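Drummer wanted (and maybe a second guitarist) - Urnham

Posted in: Musicians wanted / Metal, heavy, doom

We are Notari. Heavy metal, the slow end of it mostly, twin leads when we have the people for twin leads. Right now we don't. We have one guitarist, one bass player who also sings, and a drum stool with nobody on it. Our drummer has moved abroad for work, all friendly, he plays on the last EP and he's leaving us his practice pads.

Need someone by May if possible. Studio is already booked, see below.

What we sound like

Old heavy metal with a bit of gloom on it. Mid tempo, big choruses, some organ on the recordings. Clean singing. No blast beats, or only one, in the song we call Farías, and even that's more of a fast roll. If you come from doom you'll be fine. If you come from punk you'll probably be fine too, our last two drummers did. If you want to play 240 bpm all night there are better bands for you in town and we can give you their numbers.

The first EP sold out its tape run, the second is on Kasetti (small label, tapes and the odd 7 inch) and we still have a box of those left. The album will be on Kasetti as well. They press 33 copies of the special version with the hand numbered sleeve and then the normal run after.
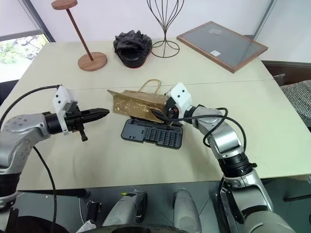
Little gold gift bag, held by the handsome silver one on the right.

Drummer: what we need

- Steady. More than fast, more than flash. We don't use a click live but we do in the studio so you need to have played to one before
- Own cymbals, snare and kick pedal. Room has a shell kit, it's ok, floor tom is a bit dead
- Can get to Urnham. Bus from the station stops at the bottom of the hill, last one back is 22.50
- One rehearsal a week, evening, usually 7 till 10. Two a week in the run up to recording
- Happy to learn the set more or less as recorded for the first few gigs. After that change what you like, we'll argue about it
- Backing vocals would be lovely. Not needed

Age, gender, hair, day job, don't care. We're all in our thirties and forties and two of us have kids so rehearsals start on time and end on time. Please be all right with that.

Second guitar: what we'd like

Less urgent. The harmony parts on the album are written and Eulalia can play both in the studio, but live it sounds thin. So if you play lead, can hold a harmony a third up without drifting off and don't mind tuning to C sharp, get in touch. Own amp please. We have one spare 4x12 cab which weighs as much as a cow.

Would consider a keyboard player instead if you can do the organ parts. Bring something you can carry up stairs.

Money

There isn't much, better to say it now.

- Room hire is split equally. We pay monthly and it comes out less than you'd think as we share with another band
- Gig money goes in the band pot, petrol comes out first, then strings and sticks, then whatever's left gets shared
- Studio is paid for. The pot has 700 quid put aside and that covers the days we've booked plus the mastering. You would not be asked to chip in for this record
- Songwriting split is equal between whoever was in the room when the song got written. If you join now that means the new ones, not the old ones 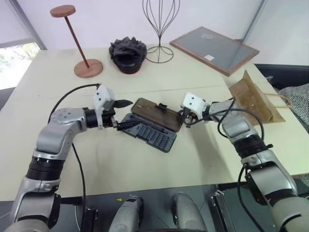
Tool case, open, one arm either side.

What's coming up

- Album recording, 5 days, in early summer. Drums first so day one and two are yours. Nine songs, seven of them finished
- 3 gigs after that, all within an hour or so of Urnham, one is a support slot that we're quite excited about and can't put on here yet
- Possible short run abroad in the autumn if we can get the time off. Not certain. Don't get a passport for us

How to try out

Send an email with

1. your name and where you're coming from
2. a few lines on what you've played and who with, if anyone. Bedroom players welcome, just say so
3. a link to you playing something. Phone recording is fine, we would rather hear you on a bad phone than a nice edited thing
4. which evenings you can't do

We'll send back two songs from the EP and one rough demo of a new one. Learn the two, have a rough idea about the third. Then you come up to the room and we play for an hour or so, them all twice, then have a jam on a riff or whatever comes up. Tea afterwards, or the pub if you're not driving. We're trying to see people over a couple of weeks and we'll let everyone know either way, even if its a no. Have been on the other end of that silence and it's rotten.
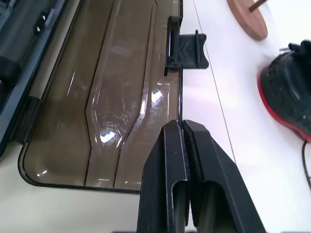

Finding the room

Address comes with the email. It's the old dairy units at the top end of Urnham, ours is up one flight of stairs, there's a loading door round the back so you don't have to carry drums past the bins. Parking is free after six. Phone signal is bad up there so ring before you come up the hill, not when you're at the door. No lift, sorry. If stairs are a problem tell us and we'll hire the downstairs room for the try out, we've done it before.

Few bits people ask

Are you a political band? No. But no racist stuff, no dodgy patches, you'll be shown out.

Will you take someone who's in another band? Yes if the other band isn't rehearsing on all the same nights. Our bass player is in two others and somehow its worked.

Can I hear you first? Both EPs are up to stream for nothing, link in the profile. Start with the second one. The first has a cardboard box for a snare.

Influences? All the ones you would guess, plus a lot of seventies folk rock and film music with choirs on.

Contact

Eulalia Olivares, guitar and band emails. Use the reply button on this ad, it goes straight to her. Put DRUMS or GUITAR or KEYS in the subject so it doesnt get lost under the gig spam. Replies usually next day, evening.

Ad stays up until we've found someone. If you can read this we're still looking.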